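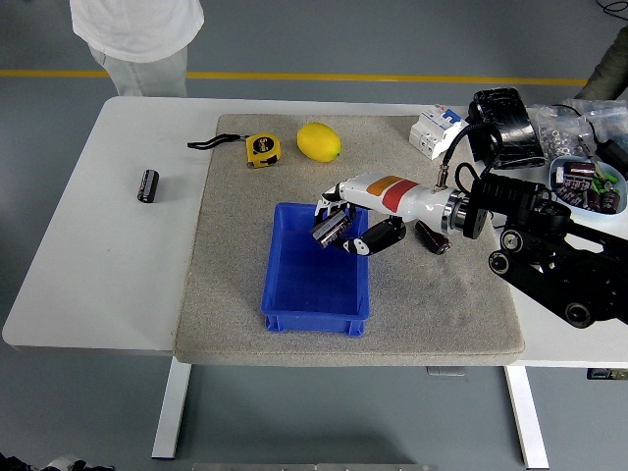

Unit 4: Grease traps and small interceptors
Handout for the evening group, Atstead Technical Centre
Tutor: Mayu Minami
Last updated: April

Please read these notes before the practical. Last unit we looked at how waste water leaves a house. Now we go to the commercial kitchen, where the same pipe has a much harder life.

4.1 What the trap does

Water from the sinks carries fat in very small drops. While the water is hot, the fat stays liquid and travels easily. When it cools in the drain, the fat sticks to the pipe wall and collects food, paper and everything else. The trap is a box which makes the water slow down. Fat is lighter, so it rises. Solids are heavier, so they sink. The cleaner water in the middle goes out under the outlet baffle.

You will therefore always find three layers in a working trap. If you find only two, write this in your report, and check first if the outlet baffle is missing or broken.

4.2 The quarter rule

In this course we use the quarter rule. When the floating fat and the bottom solids together take one quarter of the liquid depth, the trap must be emptied. Measure both layers, add them, and divide by the liquid depth.

Worked case: the liquid depth is 400 mm. The fat layer is 70 mm and the solids are 50 mm. Together this makes 120 mm. We divide 120 by 400 and get 0.30, or 30 per cent. The trap is over the limit and should have been emptied earlier.

Students often measure the depth from the lid. This is wrong. Measure from the surface of the liquid to the floor of the trap.

4.3 Order of work on site

Speak to the kitchen manager and agree a time when the sinks are not in use. Early morning is usual. Put out the barriers, open the lid and let the trap air for some minutes. Take your measurements before anything is disturbed.

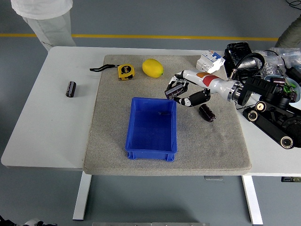
Remove the fat layer first, then the water, then the solids. Scrape the walls and both baffles. Do not rinse with very hot water, it only moves the fat further down the line. Fill the trap again with clean cold water before you close it. A trap left empty lets the first fat of the day pass straight through, and smells from the drain can come up into the kitchen.

Check the lid seal and write its condition on the sheet.

4.4 Case study: the Dorstead canteen

This canteen served lunch only, and the trap was emptied two times in a year. The drain in the yard blocked every winter. Princess Gatchalian, who studied the site for her course project, read the old job sheets and found that nobody had recorded the layer depths. The trap had a capacity of 884 litres and the size was correct for the kitchen. The interval was the problem. After four months the layers were already at 35 per cent.

The site paid 3,140 pounds for jetting and repairs in one year. Please compare this with the price of extra visits when you do exercise 2.

4.5 Exercises

1. A trap has a liquid depth of 600 mm, a fat layer of 85 mm and solids of 40 mm. Should it be emptied? Show your working.
2. Suggest a new interval for the Dorstead trap and give your reasons in half a page.
3. Draw a trap in section and mark the inlet baffle, the outlet baffle and the three layers.

Exercise 3 can be done by hand. Bring all the answers to the next session, we will start with the drawings.

2 comments | 5 shares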